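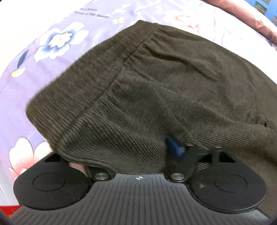
Ticket: Episodes 2 and later missing from Clodbridge series page
Product: Flalon (kids and family streaming app), TV and tablet builds
Component: catalog ingest
Priority: Medium
Status: Resolved

Reported problem
Clodbridge, the animated series supplied by Drernometti, shows only the pilot on its series page. The remaining episodes can be reached by direct link and play normally. Search returns them as separate titles with no series name. Tapping "Next episode" at the end of the pilot goes to the home row.

Steps to reproduce
Open Flalon with a kids profile. Search for Clodbridge. Open the series page and select Season 1. Only the pilot is listed. The same result appears with an adult profile, so this is not the age filter.

Log, Tuesday

9:10 a.m. Reproduced on the TV build and the tablet build. Signing out and clearing the app cache made no difference. Catalog response from the server already has the short list, so the clients are displaying what they receive.

9:45 a.m. Checked the ingest report for the Drernometti delivery. 188 records in, 188 accepted, no errors. The report counts records only and does not check parent links.

10:30 a.m. Compared the metadata for the pilot with the metadata for the next episode. The pilot has the series ID in upper case. The others have it in lower case. The ID match is case sensitive, so the importer treated them as stand-alone titles.

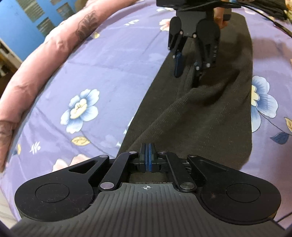 11:05 a.m. Asked Drernometti whether the change was intended. Their export tool was updated in January and now writes all IDs in lower case. The pilot was delivered before the update. They would prefer to leave the new format in place.

1:20 p.m. Tried a manual relink on one episode in staging. Series page picked it up after the index refresh, roughly 300 seconds. Artwork and subtitles stayed attached. Resume position was kept on the test profile.

2:00 p.m. Side issue – the batch relink call returned a 500 when the trailer was included. Trailers have no episode number and the call expects one. Left the trailer out and the batch completed. Opened a separate ticket for the trailer.

3:15 p.m. Ran the batch in production. Full season is listed in the correct order on both builds. "Next episode" works from the pilot onward.

Fix
Importer now converts series IDs to upper case before matching. Added a warning to the ingest report for any episode record with no parent series.

Still open
Figueroa, the other Drernometti series, has the same mixed IDs but has not been published yet. Re-ingest it before release and check the season list by hand. Watchlist entries for the orphaned Clodbridge titles will clear at the next nightly job.

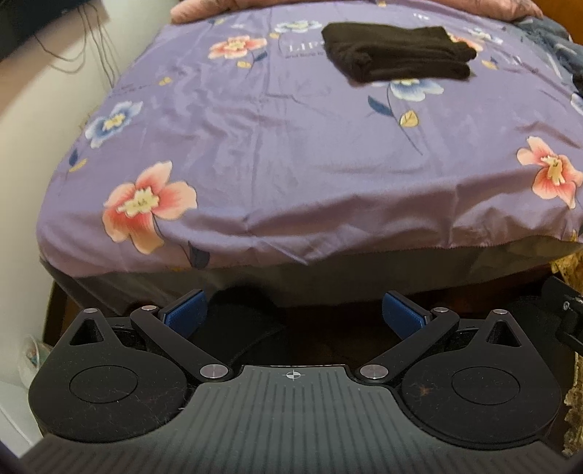
Floral print bed cover, pink and pale blue flowers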